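Thread on small toaster ovens, because three people asked me the same question in September and I would like to type the answer once. Subject: where to put one, what to put under it, how to keep the glass clean. 1/

Background. I write up benchtop kitchen kit for a small newsletter and I live in a flat where the built-in oven takes 49 minutes to do anything useful. The small oven does most of the cooking. Opinions below are from use, with a thermometer and a notebook.

First: the footprint on the box is not the footprint you need. The box gives you the body. It leaves out the handle, the door when lowered, the plug at the back and the air gap. Draw all of it on newspaper, lay the newspaper on the worktop, and live with it for an evening.

Mine came out 138 mm deeper than the printed figure once the door was down. That was the difference between fitting on the shelf in the alcove and not fitting. It went on the table.

Air gap. Read the manual for your model and follow that figure over anything you see online, including this. If the manual is lost, the maker's site usually has a PDF. Wall cupboards directly overhead are the usual problem. The top of these things gets hotter than people expect.

Which also settles the question of using the flat top as a shelf. Don't. A flat top looks like storage and isn't. No bread bag, no tea towel, no post.

Orientation. Most people point the door at the room by default. If the table has its long side against a wall, try turning the oven a quarter so the door opens along the table. You then have clear surface directly in front of the glass, and a hot tray travels sideways a short distance before you put it down.

It also keeps the open door away from hips and sleeves. The cost is that you see the side panel from the room. I can live with a side panel.

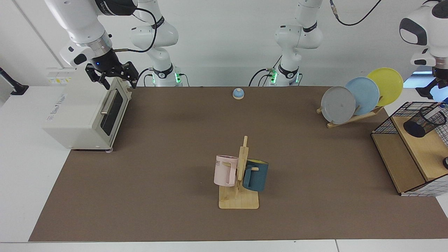 *Obsa Wolde — bench notes, Tuesday*

The cream one, set out the way I mean: oven at the left of the mat, door facing right, a wooden mug tree with two mugs standing in the middle foreground of the mat. Brown mat, white table showing round the edges of it. The blue-topped bell stays at the back, well away from the oven.

On the mat. Its job is to protect the table from crumbs, grease and scrapes from the feet. Size it to the working area, meaning oven plus landing space, and leave a margin of table you can wipe. A mat the exact size of the oven catches nothing.

A mat is not automatically a heat mat. Check what yours is rated for before you put a tray straight on it. I use a trivet regardless. The trivet lives on the landing side and doesn't move.

Feet. Small feet are fine on a hard surface and less fine on a soft one, where they sink in and the clearance underneath gets smaller. Slide a piece of card under the front edge. If it binds, the mat is too soft or the oven needs something firmer beneath it.

The bell, since someone will ask. It is a service bell, the kind you hit with a palm. It means food is out, come to the table. The oven timer is too quiet to hear through a door and my phone is usually in another room. Bell works.

Keep it within reach but behind the tray path. I had it at the front for a week and rang it with my elbow every time I turned round.

Cleaning the door. Cold oven, unplugged. Paste of bicarbonate of soda and a little water on the inside of the glass, leave it for as long as a cup of tea takes, wipe with a damp cloth, then a dry one. Keep water away from the hinges and any vents.

Do not use a metal scourer on dark glass. The scratches are faint at first and then they are all you can see when the light is on.

Handle: warm soapy cloth, dry straight away. Silver finishes show every fingerprint, cream casings show every splash. Choose which one annoys you less. Cream has the advantage that you notice the splash while it is still soft.

Crumb tray, if yours has one. Empty it after every use of anything with breadcrumbs or cheese. If you smell burning in the first few minutes of an empty preheat, it is nearly always the tray.

Labels. People peel them off because they look untidy. Photograph the printed panel and any stickers first. The model number is what you need when you want a spare rack, and it is often only written in the one place you've just cleaned.

Spares. I keep a list at the back of the notebook under the supplier's name. Rirkholm for racks, Prendanar for trays. Both will ask for the model number before they say anything else.

Temperature. The dial on a small oven is a suggestion. Put a cheap oven thermometer on the middle rack and run it empty. Mine cycled up to 270 at the top end with the dial set a fair way below that. Write your own correction on a piece of tape and stick it inside a cupboard door.

Reply to Stubbs, who asked about extension leads: no. Wall socket, own outlet, cable not trapped behind the casing and not running over the top. If the cable won't reach, move the oven.

Reply to the person in Furivville with the narrow galley: measure with the door down, then stand where you would stand and lift an empty tray out. If you have to step back to do it, turn the oven and try again. Costs nothing.

Frozen chips are next — single layer, preheated tray, turned once. I have notes on rack height that disagree with each other and want another couple of batches before posting them. /end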